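Clovilano Heavyweight Tee - Blank

Home / Workwear / Blanks / Tees

Colour: grey heather, white, navy
Sizes: XS to 3XL
Sold singly or by the carton, cartons can be mixed sizes but one colour only

Good thick cotton blank. Takes screen ink well, takes vinyl OK, embroidery fine if you back it properly. We've had this one in the range longer than anything else and people keep reordering so it stays.

Fit is boxy. Sleeves sit a bit longer than the Astex tee, neck is tighter. If you're between sizes go down, not up. Women's cut is a separate listing (ask Pilar, it isn't on the site yet).

Care
Cold wash inside out. Line dry in shade. Tumble dry will take a bit off the length the first time, after that it settles. Warm iron, never over the print. No bleach, no fabric softner before printing or the ink won't grab.

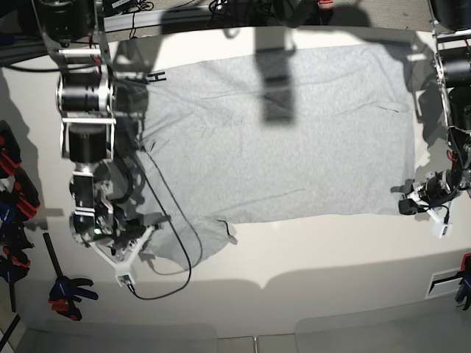 Page last changed: 2026-06-03

Printing notes
Lay it flat and smooth the creases out by hand before it goes on the platen. Heather grey is the fussy one, some dyes ghost under the heat press. Drop the temp a little and press twice, short. Test on one shirt first please!! We can't take back printed stock.

White and navy no dramas.

Stock and lead times
Around 3000 on the shelf at Buchanan Street across all sizes. 3XL runs out first every time. Navy is low until the September shipment, back orders are fine and we'll only charge when it ships.

Minimum for carton pricing is 20, under that it's the single price. Sample pack is two shirts, any colours, postage included. Limit of two packs per customer.

Pick up
Collier Road counter only, not Buchanan Street, thats just the warehouse and there's no one to serve you. Bring the order number. Ute or van can back up to the roller door if it's a big one.

Returns
Unwashed, unprinted, tags on. Wrong size swaps no problem, you pay the freight back. Faulty seams or holes, send a photo and we'll replace it.

Questions
Trade accounts and cartons: Indira Suvarna
Samples, colours, women's cut: Pilar Barrientos
Or use the form, we check it mornings

Also in this range: Clovilano Long Sleeve, Clovilano Kids Tee, Astex Light Tee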